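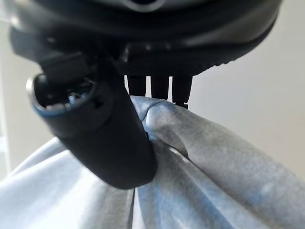

Folding Light Fabric Without the Wrestling Match

Posted November 9, 2024

Okay, so I get more messages about folding than about anything else I do with cloth, and I used to just point people at my old post from August. That one is a mess. I rambled, I skipped the part where you deal with the corners, and then I spent three paragraphs on shelf liners. So let's start over, with plain old fabric and a flat surface.

Light blue cotton is what I always reach for when I want to practice, mostly because creases show up so nicely on it (navy hides everything, and white makes me nervous around coffee). Any color works. If you have a length of fabric, a tea towel or a pillowcase, you're set!

What you need

A table or bed big enough to lay the whole piece out
Your fabric, washed and fully dry
Something straight to check against, like a yardstick or a cereal box

Step 1: Find a corner and pinch it

Don't grab a fistful. I did this for years and wondered why my folds came out crooked. Pinch just the corner, with a little bit of cloth between your fingers, and lift. The rest should hang down loosely. If it comes up in a big bunch you've got too much in your hand, so put it down and try again.

Step 2: Slide along to the next corner

Keep hold of the first corner and run your other hand along the edge until you hit the second one. Slow is fine. On a long piece I sometimes lose the edge halfway and have to go back, and that's no big deal.

Step 3: Lay it down and leave it alone for a second

Lower the far edge first, then let the rest follow toward you. You'll want to start smoothing right away, but let the cloth settle. Then smooth from the middle outward with a flat hand. Pushing from one side just moves the wrinkle over to the other side, where it sits and mocks you.

Step 4: First fold

Bring the two near corners up to meet the two far ones. Line up the corners before you worry about the edge. If the edge bows a little in the middle, lift it by the pinch method and set it back down.
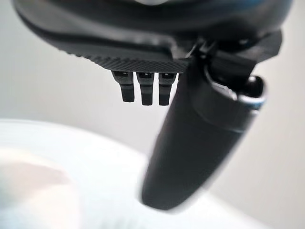 Gripper prongs held just above a white surface.

Step 5: Thirds, then in half

Fold the left side in, then the right side over it, and then fold the whole thing in half. This gives you a tidy bundle that stands up in a drawer or basket. My Ulen drawers are pretty shallow, so I do one extra fold for those, and it still holds together.

If your fabric is slippery, put a cotton sheet down first. It grips just enough to stop everything sliding off toward the floor. I tried a roll of Dagdag liner for this and it worked okay on small pieces, but it bunched up under anything longer than a bath towel.

I've got 19 pieces left in the pile for tonight, so next time I'll do fitted sheets. Bring snacks.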